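From: Kenji Haddad
To: Stimbridge Furniture Finishing List
Date: Jan 6, 2007
Subject: Re: Grain filler before or after stain on open-pored timber

Dexter Marquez wrote:

> I have a table top in ash to finish for a customer in Plutside who wants
> it very dark, close to black, with a level surface. I have done two test
> boards. On the first I stained, then filled with the Dwivedi oil paste,
> and the sanding took colour off every high spot. On the second I filled
> first and the stain went patchy, with pale streaks along the pores. I am
> using the spirit stain, not the water one. Which order do people use, and
> is there any point in a sealer coat in between? I would also like to know
> if anyone has left the filler longer than the tin says. My shop is cold
> at this time of year.
>
> Dexter

Dexter,

Both of your results are what I would expect. The fault is in the missing coat between the stages. The order I use on ash and oak is:

Stain
Thin sealer
Filler
Sand
Sealer
Colour correction if needed
Top coats

The thin sealer is dewaxed shellac, cut well down and wiped or brushed on once. It should not be thick enough to bridge the pores. If you look across the board at a low angle and the pores are still sharp, it is thin enough. If they look rounded over, the filler will have nothing to key into and will pull out when you wipe across the grain.

One caution with a spirit stain. Shellac is carried in the same solvent and will lift the colour if you work it. Brush it once, in one direction, and do not go back. Spraying avoids the problem altogether. If you have no spray gear, change to the water stain for the first coat. Raise the grain beforehand with a damp cloth, let it dry, knock it back lightly, and then stain. The water stain is also less inclined to fade, though it takes longer.

On the filler itself: tint it darker than the stain. A neutral filler under a dark finish shows as grey specks once the top coat goes on, and you will not see them until then. I add the pigment to the paste before thinning. Work it in across the grain with a piece of felt, wait until the surface goes dull, and strip the excess across the grain with coarse cloth. The last wipe goes with the grain, and lightly.

Drying time is where I disagree with the tin. In February last year I did a counter top for the reading room at Jurnville and gave the filler the time stated. The pores had sunk visibly 3 weeks later and the whole job had to be cut back. I now leave oil paste for at least 2 full days in a warm room and longer in a cold one. If the sandings clog the paper, it is not ready. They should come off as dry powder.

Ash is coarse enough that one application seldom gives a level surface. Plan for 2, with a thin sealer between them. Do not try to do it in a single heavy coat, as the skin dries first and the material underneath stays soft.

Your patchy second board is easily accounted for. The filler left a film between the pores which the stain could not get through. You could sand that film off completely, but on a full-size top you are unlikely to do it evenly. I would not try to rescue the method.

For colour correction, put a little spirit dye in the second sealer coat. It will take a dark brown down a shade without hiding the grain. Keep it weak, as the overlaps show.

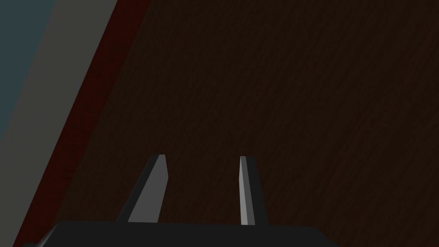 Does the edge need filling as well as the top?

The long edges do, by the same method as the face. End grain is better sized with two coats of the thin shellac before staining, or it will go darker than everything else. If the edge is to have a solid colour, skip the stain there, mask the top after its last sealer coat, and prime the edge separately.

Two smaller points. Keep your test boards from the same planks as the job, as ash varies a good deal between heartwood and sapwood. And take the test boards all the way through to the top coat, including the rubbing out. A board stopped at the filler stage tells you very little about the final colour.

If you are using an oil varnish on top there is no compatibility trouble. With lacquer, leave the filler longer still and keep the first coats light. Heavy wet lacquer over oil paste can swell it and turn the pores white.

I have a written schedule for the water stain version, with the dilutions. I will post it when I find it.

Kenji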